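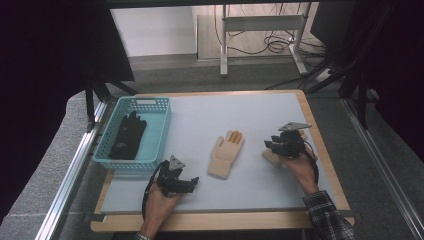 Stuninlow Forums > Kit and Tools > Handheld grippers

Sterkine handheld pair: worth keeping after the trial?

tinsnips_and_tea
Right, long post, sorry. We've had the Sterkine pair on trial since February and I have to tell the boss whether we're buying them or sending them back, so I'm going to think out loud at you lot.

What we're using them for is knitwear, mostly gloves. Pick a glove up off the table, straighten it if it needs it, put it in the basket, next one please. It sounds like the dullest job in the world and by mid afternoon it is, but soft stuff is what our customer wants and soft stuff is where our old recordings were rubbish. The last batch had 183 takes in it and I did most of them, so I feel I've earned an opinion!

Good things first. They're comfy. I've got smallish hands and I can get through a morning without my thumbs complaining, which I never managed with the homemade ones. The opening and closing feels light and you get a decent sense of how hard you're squeezing. Setup was quick as well. I was expecting to lose a whole day to it and I was recording before lunch (a late lunch, mind).

Less good: cables. They come off the back of each gripper and you have to dress them along your wrists, and if you get it wrong you spend the whole session being tugged at. I've got it down to a routine now but new starters hate it.

And the price. The hardware trial is free but after that you're into the monthly plan, and that's where I start to wobble.

Has anybody had a pair long enough to tell me how they age?

brackley_bodger
We've got two pairs and they're in use every day. Mechanically no complaints, everything still closes square. I'd watch the pads though. Ours started looking tired along the top edges well before I thought they should. I rang up about it and was told it was cosmetic, which may well be true, but I'd want that in writing before handing over any money.

What plan have they quoted you? Ours is £55 a month per pair and that includes the Motiline upload but not the checking service.

tinsnips_and_tea
Same quote, £55. And same upload. I hadn't clocked that the checking was extra, so thank you, that's going straight on my list of awkward questions.

Funny you mention pads. I had a proper look this morning when there was nothing in the jaws. There's a thin pale line along the upper edge of both of them, a bit like the green is a skin and something lighter is showing underneath, plus a scuff on the front of the left one. I don't think it changes the grip at all. I can still pinch a cuff and lift it. But we're a trial customer, and I'd be narked to see that on something I'd paid for.

There's also a little silver wire tip poking out on the inner side of the left pad. It's tiny. I'm not pulling at it in case it belongs there! Does anyone else have one? 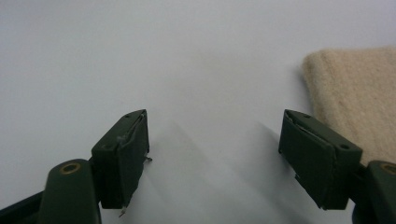

quietly_torqued
I'd be the dissenting voice on the whole idea, I'm afraid. We went with Mangubat last year after trying both and I'd do the same again. The Sterkine is nicer in the hand, no argument, but the Mangubat pads come off with a coin and a fresh set goes on in the time it takes the kettle to boil. If you're doing textiles all day you'll be changing pads whatever anybody's brochure says. Buy the one where that's easy.

tinsnips_and_tea
That's useful, ta. There are two little screw holes on top of each of ours so I'd assumed it was a screwdriver job, but I've not had one apart. Did you use the Mangubat on anything knitted? What worries me is snagging.

quietly_torqued
Tea towels and flannels mainly. Some socks. It did snag on a loose loop now and then, I won't pretend otherwise. You learn to come in flatter.

brackley_bodger
Can't agree about Mangubat, sorry. We borrowed a pair for a fortnight and the tracking dropped out whenever the two hands got close together, and with gloves your hands are close together all day long. No point being able to swap pads quickly if you're binning a third of your takes. We never had that with the Sterkines.

quietly_torqued
You'll have had the older firmware, then. Ours did it too until the update.

brackley_bodger
Possibly! But I was told it had the update on. So one of us has been told a fib by a salesman, it wouldn't be the first time.

halfpast_solder
Can I ask a basic one while you're all here? I'm looking at the Sterkine for a college workshop and our stuff would be light, cloth and sponges and so on. Is the checking service worth it or can you do that bit yourself? It'd be students doing the recording and I don't fancy watching every clip.

tinsnips_and_tea
Not basic at all, I was asking the same thing in my head. I only know what I've done by hand, which was sit down with a mug and watch 100 of ours at double speed. Most were fine. The bad ones were nearly all dark fabric. When you bring a black glove right up in the jaws it fills the view and goes soft, and you lose where the cuff stops and the thumb starts. Cream ones are far easier to follow, I could tell you what every finger was doing.

It's worst when the knit bunches up between the fingers. You've squeezed from both sides, you get this big roll across the middle, and on the clip it's one dark lump with a fold in it.

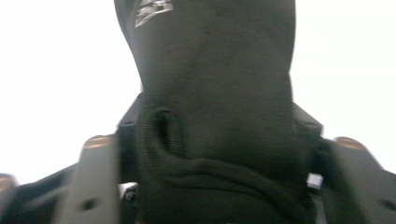
I raised it with their support and the answer was to turn the lights up, which I'd already done, and then the background goes to plain white behind everything and you're no better off. I'd like an exposure setting I can get at myself. If there is one, I haven't found it, and I have been through every menu twice.

So for your students, halfpast, I'd say do your own checking for the first couple of weeks whatever you end up paying for. You'll spot the habits you want to stamp out. Moving too fast with something in the jaws was my big one, everything blurs.

halfpast_solder
Brilliant, thank you. I'll start them on pale sponges and let them work up to the hard stuff. Is there an education rate, does anyone know?

brackley_bodger
Ask. There wasn't one on the site when I looked, but they knocked the first month off ours and all I did was sound doubtful on the phone.

On the exposure thing, there is a setting, it's in the Motiline side and not on the gripper. You have to set it before you start a session or it's greyed out. Took me ages. It doesn't cure dark knitwear but it helps a fair bit.

tinsnips_and_tea
Oh you absolute star. Greyed out! I have looked straight at that box and thought it was something we hadn't paid for. I'll do a run of black ones tomorrow morning with it turned down and see if I can tell a thumb from a cuff.

quietly_torqued
Be interested to hear. And do ask them what a set of pads costs, because I never got a straight answer out of them.

tinsnips_and_tea
Just off the phone. Pads are sold as a set for the pair, they're going to email me the price, and the chap said the pale line is "normal wear". I asked for that in writing and he went a bit quiet. He didn't know about the wire tip and wants me to send it over to their workshop people, so that's in hand.

Where I've got to is that I'd keep them if the pads come in at something sensible, and I'd skip the checking service. My colleague on the other shift would send them back tomorrow because of the cables, so it isn't unanimous here either. I'll post again once the email turns up.

brackley_bodger
Velcro straps, halfway up the forearm. Tell your colleague to try that before anything gets boxed up.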